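Workshop Tips: Sharing the Floor with a Robot Arm

Updated 30 April 2022

We started using robot arms at the Mastamau shop in November. These tips come from our own shift notes and are meant for any small shop making the same change. Most are about people's habits. The arms came with a manual, and the rest of us didn't.

Look under the vehicle first

Before an arm goes anywhere near a lift job, walk under it with a lamp. Find every cable that droops below the frame and write it on the job card. Check pipe joints and clamps by hand. Dust off rubber boots so a split shows up.

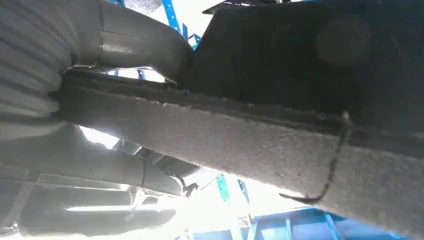 Leave the card where the next person will see it. At our Åberg branch the cards used to stay in the office, and the morning crew ended up doing the same checks again.

Mark the floor with tape

Yellow tape works fine on short-pile carpet if you vacuum first and press it down with a roller. Mark corners only. A full outline lifts wherever carts cross it, and you'll be replacing it every month. Agree on what the tape means: ours means no bags, no stools and no standing while the arm is moving.
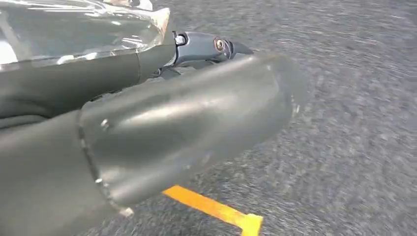
Keep covers tidy

Clear plastic keeps grime off the joints, but it wrinkles and creeps. Things we do at the start of a shift:

Smooth the plastic back from the fingertip.
Look at the bolt heads for gaps.
Wipe the finger with a dry cloth. Solvent makes ours sticky.
Change the sheet after 300 cycles, or sooner if it tears.
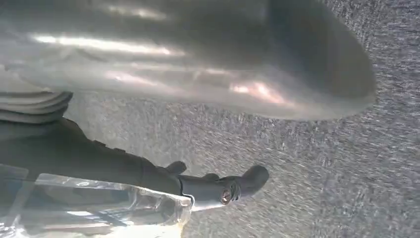 Gripper tip and bolt clear of the plastic cover.

Set out trays the same way every time

People used to lay parts wherever there was room. Now one person places the trays and the arm does the repeat lifting. Put the tray on a bare steel table, long side left to right, and take your hands away before calling "clear." Swap the tray job every 130 minutes. It's light work, but it gets dull and people drift.

Pay for the time it takes to learn. We gave each person 6 paid hours, and the slower starters needed all of it.
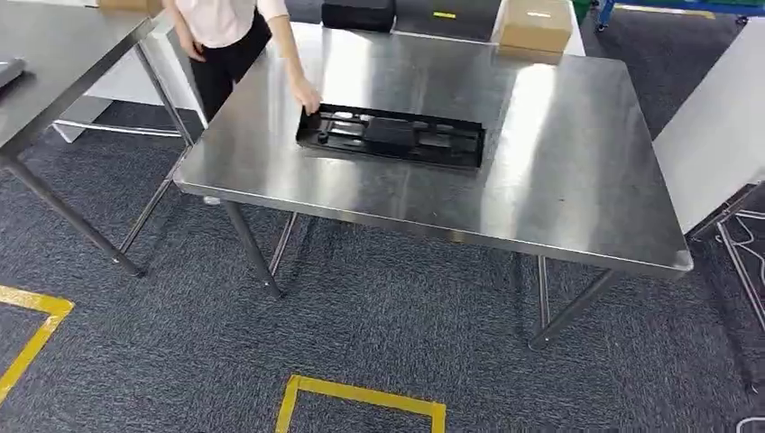

Toshiko Shimada wrote in to say that her shoulders feel better since the change, but she misses talking across the bench, and that the tray job should count toward a pay grade like any other skill. We have passed that on to Prirneo, who handle our grading, and will add their answer to this page.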